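Tub chair

The tub chair is a low armchair whose back and arms are made as one continuous curve, so that whoever sits in it is wrapped from elbow to elbow. You'll also hear it called a barrel chair, and the two names get swapped around so freely in shops that I've given up correcting anyone. I've been keeping these entries on household seating for a good while now, and this is the one people write to me about most (usually to tell me theirs is too small, poor things).

Name and relatives

The name comes from the bathtub shape, or from the sawn-down tub, depending on which old trade book you open. I lean towards the second, but only because I like it better! Its nearest relative is the club chair, which is deeper and squarer, with arms that are plainly separate from the back. The wing chair is a cousin at best. Its back is tall and its wings sit up by the ears, where they were meant to keep draughts off, while a tub chair leaves your head and neck entirely to the weather.

Then there's the bucket chair, a word I associate with cars and with the moulded plastic things in the staff room of my first job. I'd keep it separate, though plenty of catalogues don't.

Construction

A traditional tub begins with a timber frame, and the tricky bit is the top rail, which has to travel around the whole back and come down into the arms without a kink. Older makers cut it in short sections and glued them end to end. Bent plywood made life a lot easier, and it's why the shape turned up in so many waiting rooms once factories got the hang of it. Webbing goes across the bottom, springs or foam on top of that, and then comes the cover, which is where your upholsterer starts to sigh. A flat panel of cloth doesn't want to go around a curve. Stripes are the worst of all, and I once paid for 2 extra metres just to get them to meet at the back.

Seats are either fixed or loose. I'm a loose cushion person, as you can flip it when the front edge goes flat, and you can get at the lost coins.

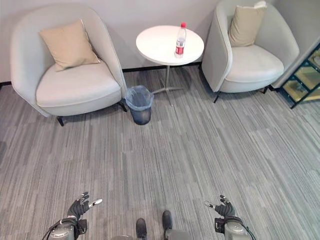

BALLARAT, November

Colour and setting

I'm writing this part at the kitchen table, with the heater still going, which tells you all you need to know about spring up here. Grey has been the default tub chair colour for years now. A light grey armchair with a cream seat cushion and a beige throw pillow will get along with nearly any carpet you care to name, and a little round white table on a pedestal slips in beside it without anyone barking a shin. My own taste runs to mustard and bottle green, but I'm outvoted at home.

The usual advice is to set tubs in pairs, turned slightly towards each other, and I agree with it. Leave enough room to get your knees past!

Makers and models

The Stilance is the one I get asked about, a fairly upright tub on slim legs, sold in wool or a wool blend. De Graaf made a heavier version called the Warden, which has a plinth in place of legs and weighs as much as a fridge (I helped carry one up a flight of stairs on a Friday night and felt it until Tuesday). The Dekari is smaller and cheaper, and the cover zips off for washing, a feature I'd like to see on everything, including the couch.

Care

Vacuum down the gap where the cushion meets the arms, turn the cushion whenever you remember, and keep the chair out of strong afternoon sun or the top rail will fade before the rest. Loose legs can generally be tightened by hand. If the webbing has gone, you'll feel it as a sag to one side, and any upholsterer can replace it without touching the outer cover.

See also: club chair, slipper chair, wing chair, webbing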